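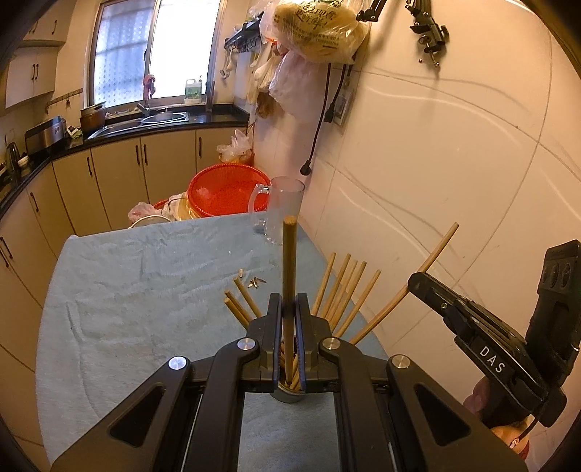 Photo: Heike Hollmann

February, late

Back on Skuditz tonight after a week off it. The second patch came down while I was making dinner, and I had the game running by 7. I said I would keep notes on this playthrough so that I don't get to the end and forget what I thought along the way, which is what happened with the first one.

Where I am: chapter four, the lower docks, with the grapple but without the second battery. Save file says I have died more times than I would like. I turned the counter off in the menu and then turned it back on.

The patch did fix the stutter when you drop into a new district. Before, the picture would hang for a moment right as you landed, and if there was a guard near the landing spot you were dead before you could do anything about it. Tonight I went up and down the crane tower a lot just to check, and it was smooth each time. Loading is faster too. The map still forgets your markers if you quit from the pause screen and not from a terminal. I lost all of mine again and had to put the important ones back by hand.

They also changed the wall run. The notes only say "adjusted", but it is shorter, and you drop off sooner if you start it from a standstill. I had a route over the fish market that skipped the whole ground floor, and now I can't make the last gap. Tried it for a good half hour. The trick with turning the camera away before the jump doesn't work anymore either. So I went through the ground floor like everyone else, and it is a better level than I gave it credit for. There is a side room with a radio playing and a long note from one of the dock clerks, and I had never seen either.

Spent the 2,000 scrap I was saving. I had meant it for the battery, but the vendor in the docks doesn't sell it, and the one who does is back across the canal. I bought the quiet boots and the longer rope. The boots are worth it. Guards used to turn at the first step on metal flooring and now I can get right across a gantry if I don't sprint. The rope I am less sure about. It swings wider, so I keep clipping the edges of things I used to clear.

The Lamplighter fight took most of the evening. He has three stages and the second one is the problem. He puts out all the lights and you have to listen for the hiss before he throws, and the hiss is mixed so low that I had to take the music down to nothing to hear it. With the music off it went from impossible to fairly easy. I don't think that is how it should work. There is an option for showing sounds as little marks at the side of the screen, and I tried that as well, but the mark for the hiss is the same as the mark for dripping water, and the room is full of dripping water.
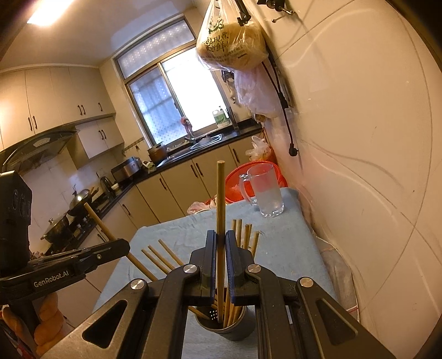
Got him on what I think was the tenth try, with one sliver of health. The reward is 3,000 scrap, so I could have bought the battery after all and kept the boots. Saved at the terminal straight away and then saved again in a second slot.

Heike called while I was in the inventory. She has finished it already. She plays on the hard setting and doesn't look at any of the notes or side rooms, and she says it runs short that way. I asked her not to tell me about chapter seven and she told me one thing about chapter seven. At least it was only about a door. She also says the first game was better. I don't agree, but I see why she would think so. The first one had one idea and kept to it. You ran, you jumped, you never stopped. This one wants you to stop all the time, to talk to people and sort your pockets and pick which of two upgrades to take. When I am in the mood for that it is the better game. When I have half an hour before bed it isn't.

We talked for a while about Plukham, too. The developers put out a short note saying it has moved out of spring and they would give a new window when they had one. No reason given. Heike had taken time off work for the old date and will now have to see if she can move it. I hadn't planned anything, but I was looking forward to it. The demo they did last year was only the train yard, and I must have run that train yard every night for two weeks. I still think the climbing in it was the best I have played. You could feel which ledges would hold. In Skuditz everything that is yellow holds and everything else doesn't.

She wants us to do Urstead together in the meantime. It has two-player now, added in the same update that brought in the boats. I own it and have played maybe an evening of it. I remember the tutorial was long and there was a lot of wood chopping. She says you can skip the tutorial if you join someone else's world, and hers already has a house and a dock, so I wouldn't have to do the slow part. I said yes, but after I am done with this. I don't do well with two games at once. I come back to the first and all the buttons are wrong.

The controller is starting to go. The left stick pulls up a little when I let go of it, and in the menus the cursor climbs by itself. It doesn't matter much while running, but on a ladder it does. I set the dead zone to 10 and that hid it for tonight. I cleaned around the stick as well, and I can't say it made a difference. The old wired one is in the drawer and I could use that, but the cable doesn't reach the couch. I will put off buying a new one until after the sales, if it lasts.

Also tried the photo mode for the first time. I don't usually bother with it. After the fight the lamps come back on one row at a time all the way down the canal, and I wanted a picture of it. You can't move the camera very far from your character, so the best I could get was half canal and half my own elbow. Kept it anyway.

One more thing I want to remember, for when I am deciding about the ending. The clerk's note in the fish market mentions Quan. So far Quan has only been a voice on the radio who gives you jobs, and I had taken it that he was somewhere far off and had never been down here. The note says he worked the docks before the flood and signed off on the gates. If that is true then he knew about the lower tunnels when he sent me into chapter two, and he said on the radio that he didn't. I went back through the log to check his exact words. He says "I was told they were sealed." So it isn't quite a lie. There is a talk option with him at the start of chapter five and I want to see if having read the note adds a line.

If it doesn't, that's a lot of work to put into a room most players will run over the top of – I did, with the old wall run, on my whole first pass through the docks.

Stopped at 11:40 p.m. at the terminal by the lock gates. Next is to cross back over the canal for the battery, then the two side jobs for the ferry woman, then chapter five. I have left one crate unopened behind the lock house that needs the battery. Writing that down here in case the map drops my markers again.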